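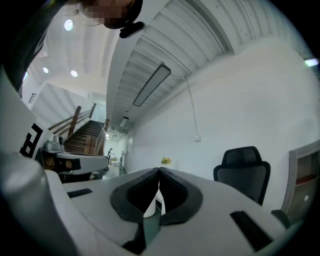 黒いパッドのついた、白い手持ちグリッパー

はたらく機械のひみつ ショベルカーのうでは、なぜ力もち?

2025/5/16
シェア 15 コメント 2

道路工事や家をたてる場所で、長いうでを動かして土をほっている機械を見たことがありますか。ショベルカーとよぶ人が多いですが、工事の会社では「油圧ショベル」とよびます。「油圧」は、油をおす力のことです。

■ 水でっぽうで考えてみよう

ショベルカーのうでには、太いつつと、そこから出入りするぼうがついています。これを「シリンダー」といいます。つつの中には油が入っています。

水でっぽうのおしぼうをおすと、先から水がとび出します。では、出口をふさいだらどうなるでしょう。おしぼうはほとんど動かなくなります。水はおしても、なかなかちぢまないからです。油も同じです。にげ場のない油をおすと、その力は油の中を通って、べつの場所までとどきます。

ショベルカーは、エンジンの力でポンプを回し、油をシリンダーにおくりこみます。すると中のぼうがおし出され、うでが動きます。反対がわから油を入れると、ぼうは引っこみます。

■ 細いつつと太いつつ

油圧には、もうひとつ大事なきまりがあります。細いつつと太いつつをくだでつなぎ、中を油でいっぱいにします。細いほうをおすと、太いほうには、おした力より大きな力が出ます。

太いほうの面の広さが細いほうの12倍なら、出てくる力も12倍です。そのかわり、動くきょりは短くなります。細いほうを12センチおしても、太いほうは1センチしか上がりません。力がふえたぶん、動く長さがへるのです。

■ うでの名前

ショベルカーのうでは、人のうでとにています。

ブーム…車体についている太い部分。人でいうと、かたからひじまで。
アーム…ブームの先の部分。ひじから手首まで。
バケット…土をすくう入れ物。手のひらにあたります。

運転する人は、2本のレバーを右手と左手でにぎります。レバーを前後や左右にたおすと、ブームやアームがべつべつに動きます。車体をぐるりと回すのも、このレバーです。まっすぐな線にそって土をけずるには、いくつもの部分をいっしょに動かさなければならないので、練習がいります。

■ 先をつけかえる

バケットははずすことができます。かわりに、コンクリートをくだく「ブレーカー」や、木や石をつかむ「グラップル」をつけると、べつの仕事ができます。

建設機械をかし出しているスターサイドという会社では、11月になると、グラップルをつけた機械の注文がふえるそうです。山で木を切る仕事がいそがしくなる時期だからです。

■ タイヤとクローラー

ショベルカーの多くは、足もとに「クローラー」という帯のようなものをまいています。地面にふれる面が広いので、重さがちらばり、やわらかい土にもしずみにくくなります。タイヤのショベルカーもあります。こちらは道路を走るのがとくいです。

■ 工事の場所で気をつけること

運転席からは、機械のすぐ後ろや横が見えにくくなっています。車体が回ると、後ろの部分も大きく動きます。見学するときは、さくの外から見ましょう。ゆうどうの人が旗や手で合図をしていたら、そのとおりに歩いてください。

■ ことばメモ

油圧(ゆあつ)…油をおして力をつたえるしくみ。
シリンダー…油の力でのびちぢみする部品。
ポンプ…油をおくり出す機械。

つぎの回は、地面をかためる「ロードローラー」です。

このサイトではクッキーを使用しています。くわしくは「クッキーについて」をごらんください。 [同意する]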